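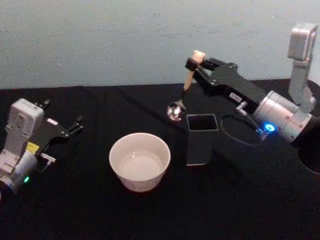
Raelene Wihongi reckons a black tablecloth is a mistake in any kitchen, shows every crumb and every drip, and I should go back to the oilcloth. Well. She has a point about the crumbs. But I've had mine on for 3 weeks now and I'm keeping it, so there.

Quick one today, got to be out the door by 4.

The white bowl. I keep going on about it I know. Straight sides, flares out a tiny bit, plain rim, no pattern. I went through a phase of patterned everything (the Uvmont years, teh less said the better) and now all I want is plain white on a dark cloth. You can see what you're doing. Anything clear in a bowl like that, you catch the shine on it and know how far up you've filled. Can't do that with a brown one.

The tall black square thing beside it is a keeper too. Spoons stand up in something like that without flopping over sideways, which they always did in my old round jar. Drove me nuts. Only gripe, black on black, I've knocked it with my elbow more than once reaching for the salt. Maybe a white one next? Orkdale had some for 18 dollars back in July, didn't buy, regret it.

Spoons. Did the drawer on the weekend. I had up to 108 bits of cutlery in there if you count the plastic takeout stuff, which I did, because I was avoiding the laundry. Most of it's gone now. Kept the good soup spoons and one long one for stirring.

Cloth care, as two of you asked. Shake it outside, cold wash, hang it up. I don't iron it. Creases drop out along the front after a day or so, the back edge by the wall never does and I've stopped caring. Cat hair is another story, lint roller lives on the windowsill permanantly.

Ewurabena, yes, I still have your pie dish. Bringing it Thursday week or whenever the car's fixed.

Ok, shoes, keys, gone.

Recent posts
Clearing out the spoon drawer
Oilcloth: a farewell
Tikkanen mugs, one year on
What I keep on the windowsill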